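开个串，聊聊我最近彻底陷进去的一件事：在家喝散茶。想到哪写到哪，大家随便看看～

1/
起因特别小。十月搬完家收拾柜子，翻出一罐朋友送的茉莉绿茶，放了挺久，本来打算扔。顺手泡了一杯，香得我站在厨房里把一整杯喝完了才想起来还有四个箱子没拆。

2/
然后就开始乱买。楼下有家叫 Niroma 的小茶铺，散茶全装在大铁罐里，想闻哪个就给你开哪个。我第一次进去待了一个下午，出来的时候拎了8种，每种都只要一点点，用牛皮纸包着，特别像小时候去抓药！

3/
先说绿茶。我以前一直觉得绿茶苦，后来发现全是我自己的问题，每次都是刚烧开的水直接冲下去，再一忘忘半小时，什么茶也扛不住啊。现在水开了先晾一会儿，倒进去等2分钟就喝，甜的！真的是甜的！

4/
红茶和熟普就完全相反，100度的水放心冲。我早上一般喝红茶，配烤得焦一点的吐司，抹咸黄油。这个组合我已经连着吃了好久，一点没腻。

5/
关于茶具，我的意见是先别买。我最早那阵子就一个马克杯加一个滤网，茶叶丢壶里泡好，隔着滤网倒出来，完事。细网的比较好用，红碎茶那种小渣渣也能拦住。木柄的拿着舒服，就是别长时间泡在水池里，用完冲一冲晾着。

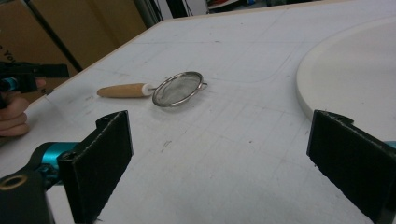

图源：Vergara 茶与器 / 细网木柄茶滤

6/
滤网用久了会发黄，是茶渍。我的办法是小苏打加热水泡一晚上，第二天拿旧牙刷刷两下，又亮了。网眼里卡的碎叶子等干透了再磕，比湿着抠省事得多。

7/
回来说茶。入坑以后最大的惊喜是乌龙，我以前以为乌龙就一个味道（对不起），结果清香的像兰花，炭焙的像烤栗子，中间还有一大堆说不清像什么的。有一款焙火的冷掉以后居然有点杏干味，我端着凉茶在沙发上反复闻，像个傻子，但是很快乐。

8/
冷泡也一定要试！晚上睡前抓一小把丢进冷水瓶，塞冰箱，第二天早上就能喝。我用的比例是5克茶配一瓶500毫升的水，喜欢淡的就再减点。清香乌龙和白茶冷泡都好喝，熟普就算了，我试过，像泡了一晚上的木地板。

9/
有人问水有没有讲究。我家自来水偏硬，泡出来汤色发暗，上面还浮一层东西，换成过滤水以后好了很多。不用买很贵的矿泉水，我比过一次，我的舌头没喝出差别，可能你的可以。

10/
存茶的教训：不要放在灶台旁边！我有一包白毫银针，在香料架上搁了两个礼拜，再泡出来一股孜然味。现在全部挪到书房柜子里，铁罐密封，绿茶单独进冰箱，外面再套一层袋子。

11/
还有个小爱好是记笔记。我买了个 Nostholm 的横线本，每喝一款写两三行，水温、时间、什么感觉。写得很随便，比如“下雨天窗户没关的味道”，比如“像外婆家的柜子”。过一阵翻回去看特别有意思，有几条我自己都不知道当时在说什么。

12/
推荐一本睡前翻的，叫《Mundulon 茶路》，讲一个山里小镇怎么种茶做茶，全书566页，我看得很慢。最喜欢讲萎凋那一章，写夜里摊在竹匾上的叶子，隔一阵要起来翻一翻，满屋子都是青草和苹果的味道。看完特别想在春天去一趟茶山。

13/
预算也说一句。我现在每个月买茶的钱比以前买奶茶少，而且一小包能喝好多天，乌龙冲到第六七泡还有味道。当然前提是你忍得住别每次路过茶铺都进去闻，我忍不住。

14/
给想开始的朋友：先买一种你本来就喜欢的味道，爱花香就茉莉，爱焦糖味就滇红，量越少越好，喝完再换。评论区可以报一下你的口味，我把喝过觉得不错的翻出来给你。

15/
补一条，刚才有人问晚上喝茶睡不睡得着。我下午四点以后就只喝大麦茶和陈皮水了，亲测熬不过乌龙。水开了，我先去泡一壶，剩下的评论晚点回～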